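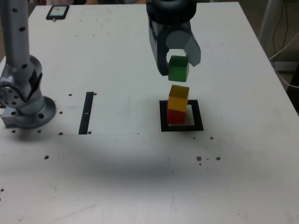 Bench technician wanted, part time, Plomex (Ovbridge)

Hi! I run the Wadska cell at Plomex and I need a second pair of hands. I've been keeping it alive on my own since May, and I've reached the point where I'm doing the maintenance at lunch with a sandwich in the other hand, so here we are.

The cell is a white tabletop with arms bolted to it, a gripper with curved fingers, and a handful of colored cubes that get picked up and stacked on a marked square. That's the whole show. All day long it's red, yellow, green, take it apart, start over. We do 200 stacks on a normal day, and every one of them depends on the table, the fingers and the square being where the software thinks they are. Your job is to make sure they are.

What you'd be doing most mornings:

- Wipe down the tabletop and the finger surfaces (lint-free cloth, no solvent, please!)
- Check the base flange bolts with the torque wrench and write the reading in the log
- Look over the gripper for play, scuffs and anything caught at the finger joint
- Run the zero check on both arms, then a short pick-and-place with one cube
- Walk the cables behind the table and make sure nothing is pulling or rubbing

That takes 40 minutes once you have the hang of it. After that it's whatever the day brings. Sometimes a finger has drifted and needs re-seating, sometimes a cube keeps getting gripped on a corner and you get to spend a happy hour finding out if it's the opening width, the wrist angle or the square itself having been nudged. I love that part and I'm a little sad to be sharing it.

The fingers are where most of your attention will go. They're curved on the inside, so a cube can settle into them at an angle and still be carried just fine – right up until you want to put it down flat on another cube. You'll learn to tell a tilt that will sort itself out from one that will knock the stack over. 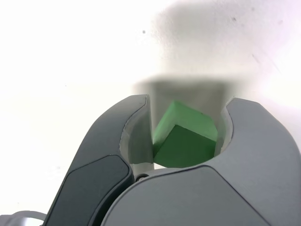
Wouldn't it be easier to just put flat fingers on it and be done, an applicant asked me last time, and fair question! We do have a flat pair in the drawer, and they're great on cubes. But the Wadska work moves on to rounder parts later this year and the curved ones have to handle both, so we're learning to set them up properly now. If you'd have asked the same thing in the interview, I'd take that as a good sign.

Who I'm hoping to hear from: somebody who has fixed things for a living or for fun and can show me. Bikes, sewing machines, printers, vending machines, all good. You don't need a degree and you don't need to code, although being able to read a log file without panicking will help a lot. You do need steady hands and decent close-up vision (glasses are fine, I wear them), and you need to be OK with locking out the power every single time before your fingers go anywhere near the gripper. I'm strict on that one.

I'll train you myself. The first 4 weeks are side by side with me, and by the end you should be able to swap a finger set, redo the zero and get back to stacking on your own. We go slow on the finger swap. There are small screws in tight spots and they strip if you look at them wrong. 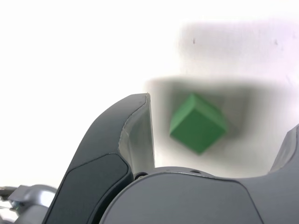 Close-up at the gripper, green cube between the fingers.

Hours are mornings, with an afternoon now and then when something has gone sideways. Pay is hourly and we'll talk numbers on the first call, before you've put any real time into this. There's parking behind the Liu Building, a decent coffee machine, and a bench of your own with a proper lamp.

To apply, send me a page about something you repaired: what was wrong, what you tried first, what you did in the end. Photos welcome, résumé optional. Drop it at the front desk of the Liu Building marked Room 232, or use the form on the Plomex jobs page and pick "Wadska bench" from the menu. I'm reading everything myself and would like to have it all in by 8th September. Come by and see the cell first if you want, just let the desk know!

Recent openings at Plomex
Cable and harness assembler, Ovbridge
Weekend stockroom help, Liu Building
Wadska project: test writer, short contract
Machine shop apprentice

We use cookies to remember your job searches and keep the site running. By continuing to browse you agree to our cookie policy. Accept | Manage settings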